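Project Diary, Esau Student Robotics Program
Entry for June, morning session

The session opened at the Vikumstead building at 10 a.m. The purpose of the month's work remains the recording of hand tasks with cloth, from which the Goicoechea arm is to be taught. The program asked each student to write out the motions before any recording was reviewed. Twisting and gathering were taken first, as the arm has done poorly at both.

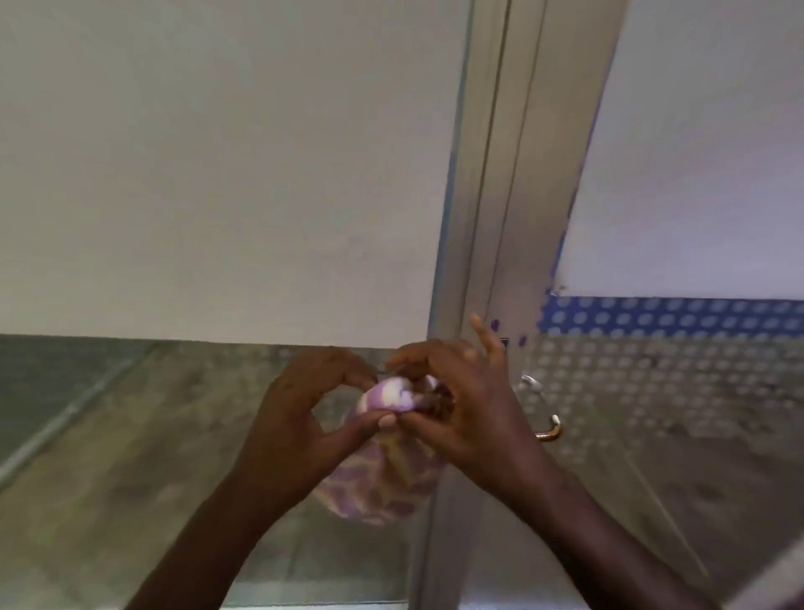 Trinidad Aguirre

I was assigned the notes on grip. The purple and white cloth is a fair test: it bunches easily, and the fingers hide much of it from view. I have asked that the labels separate a pinch from a twist — last term they were entered as one motion, and the error was carried into our report.

The second task was wiping the metal upright of a glass door, beside the PULL sign. One hand stays flat to steady the surface while the other rubs with the cloth. Our present software treats the steadying hand as idle. I consider this a fault in our method and have entered it as such.

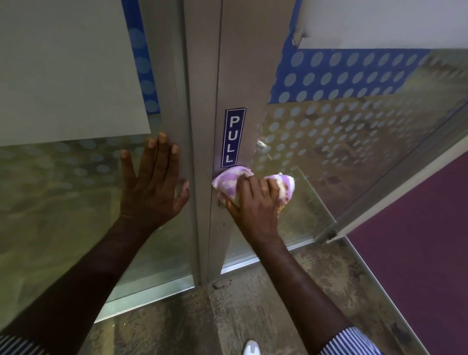
Luis asked whether the arm needed a second hand at all, given that the Jotthorpe competition rules allow a fixed clamp in its place. The point was discussed at length. The rules do permit it, but a clamp cannot shift as the work moves along. It was agreed to keep both hands in the plan and to raise the matter again before registration closes.

Folding was reviewed last. The target is 100 labeled clips, with the folded bundle held between both hands as the closing position.

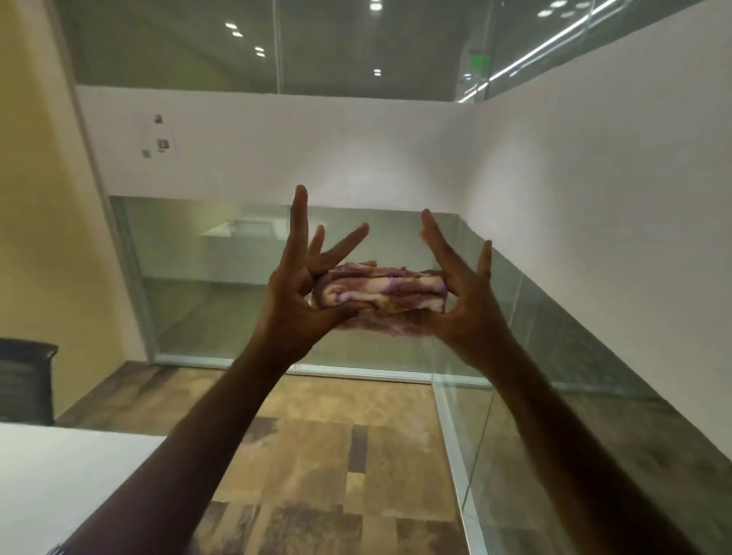 Matters for the next session

Revise the label sheet. Return the spare gripper pads to the Esau storeroom. Confirm the Jotthorpe entry form — 2 copies, signed.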